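Cultavix opens its Escobedo repair counter on Sun 18 February
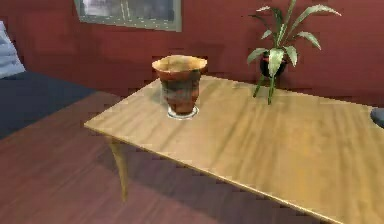 I started Cultavix with a bench in my garage and a pile of other people's wobbly chairs, so you can imagine how it feels to write this – we're opening a proper furniture repair counter in Escobedo! Bring in anything you can carry, and we'll tell you on the spot what it needs and what it'll cost. Dining tables are what people ask me about most, especially the glossy honey-colored kind with a curved leg and a faint wavy grain, and yes, we take those too (call first and we'll pick it up). Loose joints, cloudy finish, a leg that came off in the move, all fine.

Our friends at Bolteo are supplying the glue, clamps and hardware, and they've put together a drawer of old-style screws that I've been hunting for since the Gurlow shop closed in January. We fixed roughly 2000 pieces out of the old place and I'd love to beat that.

The counter is at 601 Mill Street, around the side by the bakery. On opening day we'll have 2 free workshops, one on regluing chairs and one on getting water rings out of a tabletop. Each has room for six people, so sign up at the counter or give us a call. Coffee's on us, and kids are welcome as long as they stay away from the saws!

Press inquiries: call the shop and ask for the owner – I pick up most mornings.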